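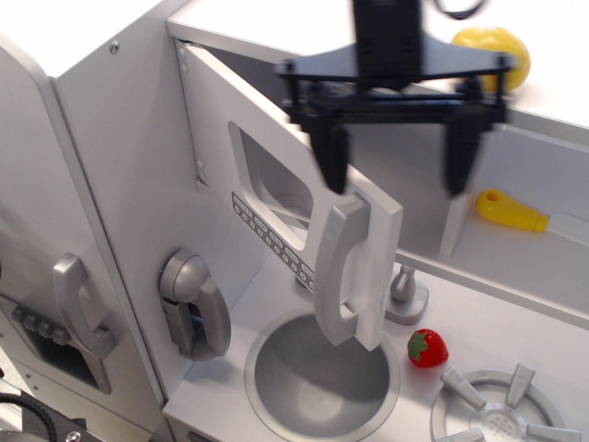

제목: Re: [축구동호회] 여름 리그 참가 건, 그리고 골키퍼 문제
날짜: 2023년 1월

다들 새해 인사가 늦었습니다. 메일은 다 읽고 있었는데 답장을 미루다 보니 벌써 이렇게 됐네요 ㅎㅎ 지난번 메일 밑에 이어서 씁니다.

> 7월 Zesik컵 참가 신청을 받는다고 합니다. 올해는 조별 예선이 네 팀씩이고
> 경기장은 Trurkeveck 구장 그대로라네요. 작년처럼 명단 마감 전날에 허둥대지
> 말고 이번엔 미리 정했으면 합니다. 그리고 골키퍼를 돌아가면서 보는 건
> 이제 그만하면 안 될까요? 작년 Initz전 생각하면 아직도 잠이 안 옵니다.

저는 참가 찬성입니다! 작년에 조별 예선에서 떨어지긴 했어도 마지막 경기는 진짜 재미있었잖아요. 전반에 두 골 먹고 후반에 따라붙어서 비긴 그 경기요. Pinto 쪽 벤치가 조용해지던 순간이 저는 아직도 생생합니다.

Initz전은... 네, 그날 후반 골키퍼가 저였습니다. 4골 먹었고요. 변명을 조금만 하자면 두 번째 골은 우리 수비 발에 맞고 꺾인 거라 누가 서 있었어도 못 막았을 거예요. 나머지 세 골은 할 말이 없습니다. 그래서 고정 골키퍼를 두자는 의견에는 누구보다 찬성이고, 그게 제가 아니어야 한다는 데도 찬성입니다 ㅋㅋ

다만 한 사람한테 계속 맡기면 그분은 공 한 번 못 차 보고 여름이 다 가니까, 연습경기 때는 필드로 빼 드리는 걸로 하면 어떨까요? 대회 때만 골문을 지키고요. 그리고 키퍼 보는 분은 회비를 좀 깎아 드렸으면 좋겠어요. 장갑도 자기 돈으로 사야 하는데 그 정도는 해야 맞는 것 같습니다.

명단 얘기도 하나. 작년에는 스물 가까이 이름을 올려 놓고 막상 첫 경기에 나온 사람이 9명이었어요(두 명 모자란 채로 전반을 뛴 기억, 다들 있으시죠). 올해는 올 수 있는 분만 올렸으면 합니다. 애매하면 애매하다고 그냥 써 주세요. 그게 훨씬 편해요.

연습은 날이 좀 풀리면 시작하는 게 좋겠습니다. 지난주에 혼자 운동장에 나가 봤는데 골대 앞이 꽁꽁 얼어서 슈팅은커녕 걷기도 무서웠어요. 실내 풋살장도 알아보고 있는데 저녁 시간은 거의 다 찼다고 하고, 밤 열 시 이후만 남았답니다. 그 시간이라도 괜찮은 분 계시면 답장 주세요. 저는 다음 날 출근이 좀 걱정되지만 일단 갑니다.

아, 그리고 파란 조끼 세트 가져가신 분! 제 차에는 없습니다. 트렁크를 다 뒤졌는데 나온 건 바람 빠진 공 하나랑 누구 건지 모를 정강이 보호대 한 짝뿐이었어요. 보호대 주인도 연락 주세요. 왼쪽인지 오른쪽인지는 저도 모르겠습니다.

그럼 참가 여부랑 골키퍼 지원(제발요) 답장 기다릴게요.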